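Subject: Re: [oldwalls] Hollow spots and cracks in bedroom ceiling, save or tear out?
From: Hugo Moya

On 5/19/18, Reshma Mahlangu wrote:

> Hello all. First post, though I have been reading for a while.
>
> We have a two-story house, 1,248 square feet, with the original lath and
> plaster in every room except the kitchen. The back bedroom ceiling has one
> long crack running from the light fixture to the closet wall and a lot of
> short ones branching off it. When I push up with my palm near the long crack
> the plaster moves and then drops back down. Closer to the walls it feels solid.
>
> One contractor wants to pull the whole ceiling and hang drywall. His price
> is $1,888 and that doesn't include painting. A second one told me to put
> mesh tape on the cracks and skim over it. I don't mind doing the work myself
> but I have only ever patched nail holes.
>
> There is an old brown stain near the closet. The roof above it was redone
> in March. Also the ceiling has been painted many times and the top coat is
> peeling in a couple of places.
>
> What would you do first? Is there any point in trying to save it?
>
> Reshma

Reshma,

Yes, I would try to save it. If it's solid near the walls and only moves along the crack, you have keys broken in one area and the rest is still hanging on. I have done four ceilings like that in my own house and one for my sister. The tape and skim idea by itself won't help you much. Tape covers the crack but the plaster is still loose, and the crack will come back along the edge of the tape.

Here is the order I would work in. Some of this repeats what Teodoro Soler posted last winter, which should still be in the archive under "ceiling washers."

1. Check the stain

Get up there with a moisture meter if you can borrow one. If you can't, scrape a little plaster at the middle of the stain with a putty knife. Sound plaster comes off as dry dust. If it comes off like damp sugar, cut that piece out, because no adhesive will hold to it. Do this before you buy anything. Look at it again after a good rain too, even with the new roof.

2. Test the paint

House that age, assume lead until you have a test that says otherwise. Don't dry sand. Scrape wet, put plastic on the floor, close off the door and wear a proper respirator. I would send a chip to a lab over using the swabs from the store, but that's up to you.

3. Map the loose area

Tap with your knuckles or the handle of a screwdriver and mark the hollow places with a pencil. Go out in every direction until the sound changes. Don't use a marker, it will bleed through your finish paint. Then find the lath. It normally runs at right angles to the joists. A small magnet will pick up the lath nails, and once you have a row of nails you have a joist.

4. Drill and glue

Holes 1/4 inch, every three or four inches over the hollow area, through the plaster and stopping at the lath. Put tape on the bit so you know when to stop. If you hit a gap between two strips of lath, move over an inch and drill again. Vacuum every hole. Then spray in the conditioner, wait the time it says on the bottle, and inject the adhesive. I used Fledum on the first two ceilings and Odico on the others. The Odico is thicker and drips less when you are working overhead. The Fledum was easier to pull the trigger on. I couldn't see a difference in how they held. 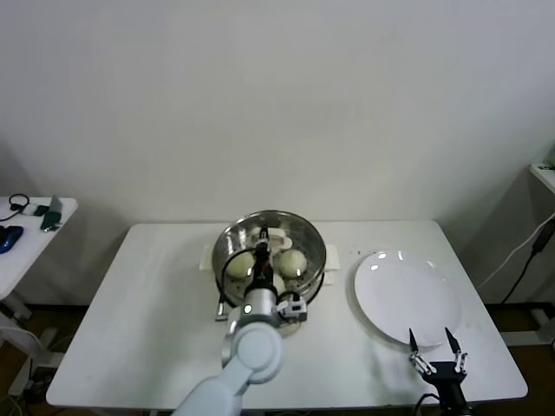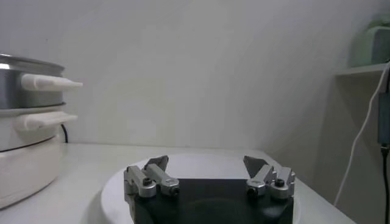 5. Clamp it up

Plastic washers with drywall screws, into the lath, snug but not hard. If you crank them down you will crack the plaster around the washer and have a new problem. Bring the ceiling up a little at a time, going from one screw to the next and back again. Where it has dropped a lot, use a square of plywood wrapped in plastic and a prop from the floor. Leave everything alone for two days. The label says one.

6. Fill

Take out the washers, scrape off the squeeze-out, and open the long crack into a shallow V with a painter's tool. Dampen it. Fill with setting compound, the kind in a bag that you mix with water. The premixed stuff in a bucket shrinks too much for this. I mix small amounts and use the 45 minute. Mesh tape over the long crack, paper is fine too if you are used to it. The short ones I fill and leave untaped.

7. Skim

Scrape everything that will come off, wash the ceiling, rinse it, let it dry, and prime with a bonding primer. If you have old calcimine under there the paint will keep on letting go no matter what you put over it. It washes off with hot water and a sponge, so try a spot. Then two thin coats with a 12 inch knife, the second one across the direction of the first. Three coats if you are new to it. Use a lamp held low and off to the side to find the ridges.

Cost

My last one was 11 by 12 and I had $801 in it, but that included a rolling scaffold that I kept and have used since. For the materials alone you should be well under the drywall price. Count on several weekends. Itziar Palacios on this list got hers done faster than I did and she may want to add something on the conditioner, she skipped it on one room.

One other thing on the drywall bid. Ask him if it covers hauling away the old plaster and what happens with the crown molding, if you have any. On a lot of these bids it doesn't, and the new ceiling ends up at a different height from the old one, so the trim won't go back where it was.

If more than a third of the ceiling moves when you push on it, write back before you start. I might tell you something different.

Hugo

P.S. Kátia Pacheco still has 30 of the big washers left from her hallway and was offering them for postage. Write to her off list.

_______________________________________________
oldwalls mailing list
To unsubscribe, send a message with the word "unsubscribe" in the subject line. Please trim quoted text when replying.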